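# Marble look worktop, dark brown, anyone lived with it?

**ruvavley_rd** · Saturday, 8:40am

Thinking of this for the kitchen. Dark brown, white and tan veins, pale lavender walls. Produce just dumped on it in the bag straight from the shop as thats how we live. Too busy??

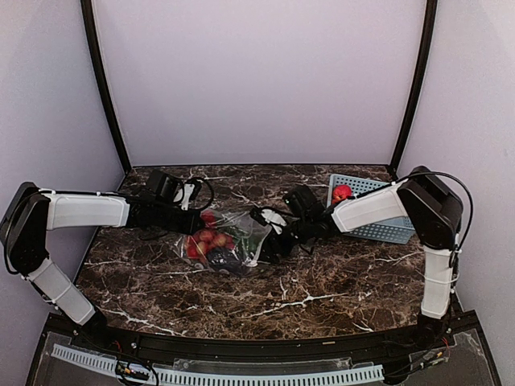
## Replies

**Beditz**
Love it with the lavender. Dark brown hides tea rings, had similar 3 yrs. Crumbs another matter.

**admasu783**
Disagree. Shows every smear, mine did anyway. Wiped it morning and night. And veins that irregular, good luck matching a join.

**Beditz**
Then dont have a join? Ours was one length. Smears = wrong cloth imo.

**admasu783**
Not everyones got a kitchen that short.

**dilora_k**
Veins fine, walls I'd change. Lavender goes grey in October light. Cream maybe, picks up the tan.

**ruvavley_rd**
Walls staying, only just painted the kitchen! Quote was 2,000 fitted btw, inc the sink cut out. Steep?

**admasu783**
Steep for laminate. Get another quote.

**dilora_k**
What she said. And ask for an offcut, leave it by the kettle for a week.

**ruvavley_rd**
Ok will ring them monday re offcut. Still like the veins tho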